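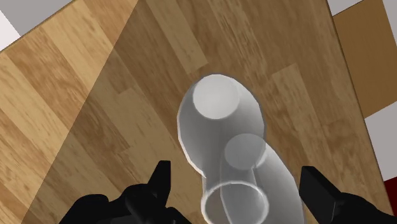

The Kouris Code of Practice for Simulated Manipulation, usually shortened to the Kouris Code, is a voluntary set of rules covering how robotic grasping tasks are specified, run and reported in computer-rendered environments. It is used mainly by university laboratories and small automation firms. The Code divides test objects into classes according to shape and surface. Class C, the most heavily regulated, takes in hollow and curved forms such as a translucent pipe-like bend standing on a tabletop with an open gripper at its base, where the grain of the wood shows faintly through the body. Objects of this class have no single obvious grasping axis, and an operator is required to record the intended axis before the fingers close.

Home | Standards | Robotics | Index A–Z | Recent changes | Help

History

The Code grew out of an internal laboratory manual compiled by Jasper Dewulf, who had found that trial results from neighbouring research groups could not be compared. Some groups counted a grasp as successful once the object left the table, while others required it to be carried and set down. A first draft was circulated in February. The revised text, adopted on Monday, September 3, 2018, remains the version in general use, although its annex on lighting has since been reorganized.

Scope

The Code applies to fixed-base arms fitted with a parallel gripper and working over a horizontal surface. Mobile platforms, multi-fingered hands and suction tools are excluded. It does not address the safety of persons, which is left to the regulations governing physical workplaces, and compliance with the Code confers no approval for the use of a program on real equipment.

Principal requirements

Scene preparation. The position of the arm's base relative to the work surface must be declared and must stay unchanged throughout a series. Household furnishings may be included as background provided that they are listed in the scene record. Shadows are to be rendered in at least one complete series, and the direction of the light source is to be noted.

Approach. The gripper must be brought to a hold position above the work surface before descent begins. From this position the fingers point downward, and the clearance to the tallest object is logged. Where objects stand close together, the record must state which of them is the target. 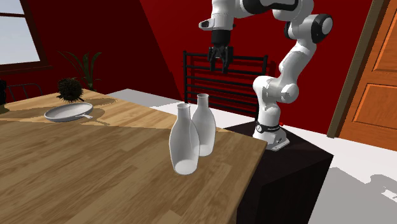
Rendered arm with its gripper above two white bottles; a frying pan and a potted plant occupy the far left of the table.

Trials. A full series consists of 2,000 attempts. An abbreviated series of 1,190 attempts is permitted for Class A objects, defined as solid, opaque and regular in outline. No more than 10 attempts in any series may be discarded for software faults, and every discarded attempt must be itemized.

Reporting. Results are published by object class, with failures separated into missed contact, slip and collision. Averages taken across classes may be given as supplementary figures only. The simulator version and the friction values assigned to each surface form part of the report.

Implementations

Two software packages include templates for the scene record. Gridivlow generates the record automatically from the scene file, and Dotosum requires manual entry but checks the completed form against the object classes. The Oritz profile, a shortened form of the Code intended for teaching, omits the collision category and allows students to work from a prepared scene.

Criticism

The provisions on transparent objects have drawn the most comment. Critics argue that a rendered translucent surface may behave quite differently from glass or clear plastic under a physical depth sensor, and that a Class C result therefore says little about performance outside the simulator. Supporters reply that the Code makes no such claim and that the class exists to test grasp planning on difficult geometry. A proposal to split Class C into separate opaque and translucent categories has been deferred.

See also

Grasp planning; Parallel gripper; Scene record; Simulation-to-reality transfer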